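How to get through a gig when the headliner is running late

I've been going to concerts since I was old enough to lie to my mum about where I was sleeping, and I've done a lot of waiting. My record is the Santoso show at the Rudville Corn Hall back in May: doors at seven, support off by half eight, and the main act on stage at 11. I still had a brilliant night! So this is how I do it, for anyone with tickets for something big and a nagging feeling about the start time.

Step 1: Find out the real stage time

The time on your ticket is nearly always when the doors open. Venues often post the proper running order on the day, usually on their social pages and usually in the afternoon. If they don't, look up what happened on the last few dates of the tour. Fans are very good at writing this down (setlist, stage time, what the singer was wearing, the lot). If an act was an hour late in three cities, plan for an hour in yours.

Step 2: Eat at home first

Have a proper tea, at a table, with cutlery. I used to skip this and then pay 13 quid for chips and a warm cider at nine o'clock, and I was always at the bar when the lights went down.

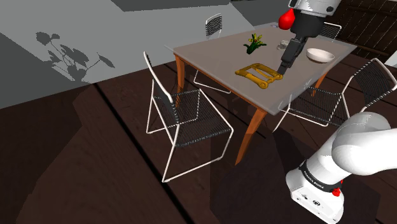

Step 3: Sort out the journey back

Look up your last train before you leave the house and then look up the plan for when you miss it. Night bus, a mate with a car, a taxi firm you can actually ring. At Rudville the last train goes well before midnight, so four of us now split a cab home and it comes to 40 altogether, which isn't bad when you remember what the tickets cost. Screenshot the times too, as the signal in a full arena is hopeless.

Step 4: Pick your spot and look after it

If you're standing, go in as a pair at the very least, so one of you can nip to the loo. I like the left side by the sound desk, where there's a rail to lean on. If you've got seats, don't sit in them for three hours! Have a wander, look at the merch, come back when the stage crew start taping down setlists. That's your ten-minute warning. My friend Clive Hartley swears it's when they put the towels out, and we've argued about it since the Nandau reunion tour.

Step 5: Keep yourself busy

Phone on low power mode from the start, please. We play cards, or guess the opening song for a pound each. I was in block 304 for Trillo and the whole row ended up joining in, and a lady from Leeds went home with the pot.

Step 6: Give yourself a slow morning

Put the earplugs in a pot by the bed, drink a pint of water and leave all the tidying and washing-up for tomorrow. Mine can sit there until lunchtime.

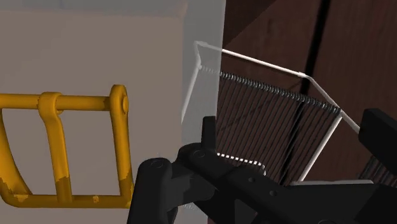 White wire rack, up close

Step 7: If it went badly, ask for something back

A late start on its own rarely gets you a refund, but a set cut short by the curfew might. Keep your ticket, note when the act came on and went off, and email whoever sold it to you within a few days. Be polite and stick to the times. I've had one partial refund and one free drinks voucher this way, and the voucher had run out by the time it reached me.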